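Writing Pre-Task Safety Checks for Tabletop Manipulation in Homes

Revision 3, 2023-02-08. Maintained by Yae Hoshino and Sơn Cù, Vallilska.

Scope

This procedure covers pick-and-place work on household tables with a two-finger gripper, either hand-held or arm-mounted. It applies to operators who set task rules and to anyone who reviews them before a run is approved. Floor tasks and kitchen heat sources are covered in the Onyeka guide.

The output is a one-page rule sheet. It states what the gripper may touch, what it must avoid, and what ends the run. Fill it in at the site. A sheet written from a floor plan or a phone call is returned without review.

Step 1. Define the work zone

Pick the surface and write down its limits. Use the hard edge of the tabletop and not the edge of the cloth. Hanging fabric can catch on a linkage and pull the whole surface load with it, so the zone stops 2 inches inside the hard edge on all sides.

Record the cloth as a separate item. If it is not clipped, the rule sheet must ban any sliding motion with finger pads in contact with the surface. Lift, move, set down.

Step 2. Sort every object into a class

Use the three Clidia classes:

Class A: free to grasp. Rigid or soft, light, no cord, no liquid.
Class B: grasp with limits. Closed bottles, cartons of unknown content, plugs and adapters not connected to anything.
Class C: no contact. Anything with a cable attached, anything stacked under something else, anything alive.

When an object fits two classes, it takes the stricter one. Do not split an object. A phone on a charging cable is Class C as a unit, even if the phone alone would be Class B. 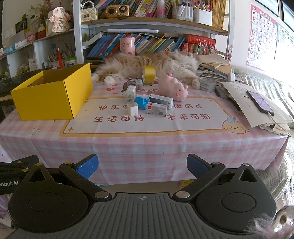 Animals are handled by exclusion and never by avoidance. Avoidance assumes that the planner or the operator can predict where the animal will be when the fingers close, and it should not be relied on. A cat stretched across the back of a table, with one paw reaching forward beside a roll of printed tape, makes that roll Class C no matter what it weighs. The same goes for anything that can only be reached by passing over the body. Under revision 2 some operators marked a keep-out area and worked the front half of the table. Revision 3 does not allow this. If an animal is on the surface, the gripper stays open and still until the animal has left by itself or has been moved by a member of the household.

Step 3. Set the limits for Class B

Write one line per object. Each line needs a grasp point, a maximum lift height and a drop location.

Bottles: grasp the body, not the cap. A bottle lying on its side is lifted level and set down on its side. Do not stand it up unless the task calls for it and the cap has been checked by hand.

Plugs: if the prongs point up, turn the plug by hand before the run. Do not grasp by the prongs.

Cartons: treat as full. Close slowly and stop at first contact, then add force in small increments.

Step 4. Treat paper stacks as one object

Stacks of notebooks, folders and loose sheets shift under side loads. If a device is resting on the stack, the stack inherits the class of the device. A sheet that overhangs the pile counts as part of the pile, and its outer edge marks the boundary.

Step 5. Write the stop conditions

The following end the run on every sheet and may not be edited:

An animal or a child enters the work zone.
A cable goes taut.
The cloth moves.
An object leaves the table.
The operator loses sight of either finger pad.

Site-specific conditions go underneath. Duyên Võ's sheets from the Stullcombe trials are a good model for wording: each condition is one short sentence, and a second person could call it without asking what was meant.

Step 6. Review and sign

The reviewer must not be the operator. The reviewer stands at the table, reads each line aloud, and points to the object it refers to. Lines with no matching object are struck out. Objects with no matching line are Class C by default.

The sheet is valid until the surface is changed by anyone other than the operator. After that, repeat from Step 2.

Send completed sheets to Quang Nông. Use form 141 for stops under Step 5, including stops with no contact and no damage.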